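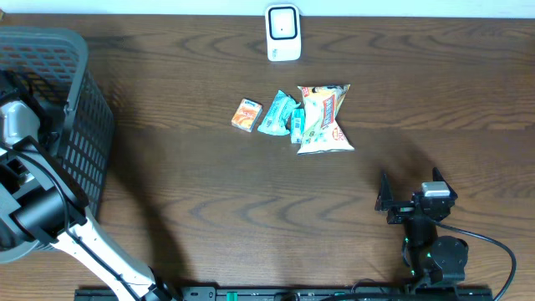 Der Tisch am Abend, an dem Rikberg anrief.

6. Jan. 2026
Von Elba Cabral

Frau Diệp hatte den Tisch von ihrer Mutter übernommen, zusammen mit der Wohnung und 56 Gläsern Pflaumenmus. Das Mus war inzwischen aufgegessen. Am Tisch arbeitete sie, und wenn Besuch kam, wurde dort auch gegessen.

An diesem Abend legte sie hin, was sie ihrem Bruder schicken wollte. Die kleine Schachtel in Orange und Weiß kam nach links, daneben das blaue Päckchen, dann die schmale Schachtel und zuletzt die Tüte mit dem roten Feld. Das weiße Gerät schob sie nach oben, damit es nicht im Weg war. Der Bruder wohnte seit August in Stemine, 228 Kilometer entfernt, und kaufte dort nichts ein, was er nicht kannte.

»Schick ihm doch Geld«, sagte Burlow von der Tür her.

»Geld hat er.«

Burlow setzte sich und fuhr mit dem Daumen die Maserung nach, einen der Bögen hinauf und wieder hinunter. Er war vor 11 Jahren als Untermieter eingezogen und redete seither bei allem mit.

Das Telefon klingelte im Flur. Es war Rikberg, der Nachbar des Bruders. Sie hörte lange zu und sagte zweimal ja.

»Er kommt her«, sagte sie, als sie zurück war. »Morgen, mit dem frühen Zug. Er will ein paar Wochen bleiben.«

Burlow sah auf die Sachen. »Und das da?«

»Das bleibt liegen — dann hat er etwas, wenn er ankommt.«

Sie holte Bettwäsche aus dem Schrank und machte das hintere Zimmer fertig. Als sie noch einmal in die Küche ging, um das Licht zu löschen, saß Burlow immer noch am Tisch.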